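The plates live on the floor now

I have a soft spot for people who keep too many dishes, being one of them, so when a reader in Rurnholm wrote to me about her "problem with plates" I called her the same afternoon. She asked me to leave her name out of it (her sister reads this site, and some of the dishes were meant to be her sister's). We talked for most of an hour, and I had a pile of notes by the end and a strong urge to go and open my own cupboards.

It started with a shop closing. Stunmont, the housewares place on the hill where half the town bought its wedding presents, sold off its everyday china last September, and she went in for a butter dish.

"I came out with 23 pieces and no butter dish," she told me. "They were in crates by the register, all those ice cream colors, and I just kept picking them up. The man wrapped them in newspaper and I had to make two trips to the car."

Anybody who grew up around here will know those colors. My grandmother had the yellow, and she'd never let us eat anything with tomato in it off the yellow. My caller has never gone for yellow. She likes the greens and the blues, and she's got very firm opinions on which green goes with which blue (mint with powder blue, yes, mint with anything darker, never, and please don't get her started on peach).

The trouble came when she painted the kitchen. Everything had to come out of the cupboards, and the only clear space big enough was the carpet in the back room. She figured it would be a weekend. That was before Christmas!

"You know what, though, I'd never seen them all at once," she said. "When they're stacked you only ever see the top one. On the floor you see every plate you own, and you think, well, there you are, I forgot about you."

So she started sorting. She'd put a green one down, put a blue one near it, go make coffee, come back and swap them. I asked if she had a system and she laughed at me. She had a bedsheet down at first, but it bunched up when she knelt on it, and plain gray carpet turned out to be the better background anyway. Gray doesn't argue with anything, she says. She'd tried them on the kitchen table and the orange in the wood made the mint look like toothpaste.

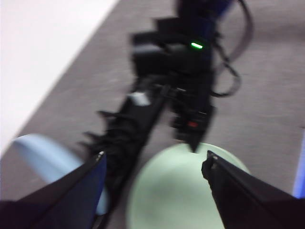

Her sister, consulted by phone, has made it known that dishes on a carpet are an accident waiting to happen, and that a person with perfectly good shelves ought to use them. She also wants it on record that the powder blue was promised to her.

"She's right about the shelves," my caller admitted. "The shelves are lovely. They're Katene, I saved up for them, and they'll take a lot more weight than I've got to put on them. But once it's all back up there I'm going to use the same four plates every day. I know myself."

I do exactly the same thing -- there's a stack in my house that hasn't moved in years, and the top two plates do all the work. So we got talking about how you'd fix that, and this was the part I liked best. Her plan is to put things back by color and to take from the bottom of the stack when she sets the table. Clean ones go on top. It's a nuisance to lift them, she says, but it only takes a moment, and everything gets its turn.

Bowls are harder. Bowls don't slide out from under each other the way plates do, and she's had one chip already, on the foot, where it doesn't show. She puts a paper napkin between them now. I asked about those felt circles they sell for the purpose and she'd looked at a pack from Hullance, but it came to some $20 and she said she'd sooner have another plate.

Would she really buy another?

"Oh, yes," she said, no pause at all. "I need a big one. A serving plate, in the green. I've got nothing to put a cake on."

I pointed out that she'd called it a problem in her letter. She said it was a problem, and it was a problem of not having a cake plate.

She's thinking she'll give her sister the blue ones in the end, or most of them. The two of them used to dry dishes together as kids and fight over who got to put away the good ones, so there's history there. The greens are staying put. As for the carpet, she's in no hurry. She'd like another week or so to look at them, and then the back room needs vacuuming anyway.

When we hung up I took down my own stack and ate lunch off the bottom plate. It's got a little blue line around the rim that I'd completely forgotten.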